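**Ticket 594: Clasero label printer skips every third label**

Status: closed
Site: Drallska packing room
Opened by: front desk

Printer feeds one blank label after every two good ones. Started after the roll was changed in August. Order stickers for the hair accessories are going out short, and the blanks are wasting stock.

**Log**

9:10. Power cycled the printer. Same result.

9:25. Printed the built-in test page. Text is clean, no blanks. Print head is fine.

9:40. Checked the roll. The new labels are from Povura and are 70 mm long. The old ones were 100 mm. Driver on the packing PC still set to 100.

9:50. Changed the length to 70 in the driver and ran a short batch from Yeon. Still one blank, this time at the start of the job.

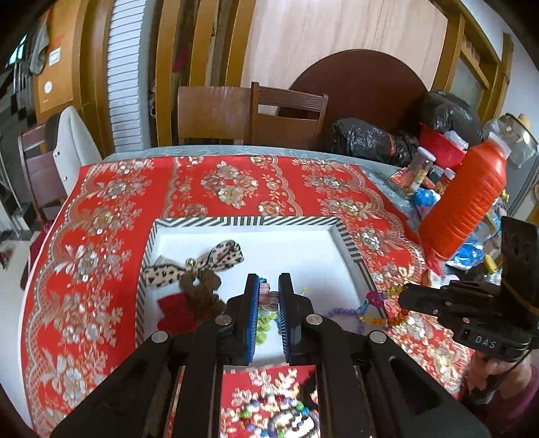 Does the label length have to be changed in Yeon as well as in the driver?

Set it in both places. Yeon sends its own page size with each job and that overrides the driver. The setting is under Templates, Page, Label length, and it has to be saved for each template separately.

10:15. Updated the order sticker and return sticker templates. Held the feed button until the light blinked 3 times to recalibrate the gap sensor.

10:20. Ran the morning's orders again. No blanks, text centered.

10:30. Price tag template not touched. It uses the small roll and was printing correctly.

**Fix:** label length set to 70 in driver and Yeon templates, sensor recalibrated.

**Follow-up:** write the label length on the shelf tag next to the Povura rolls. If blanks come back after a roll change, recalibrate first and reopen this ticket if that doesn't clear it.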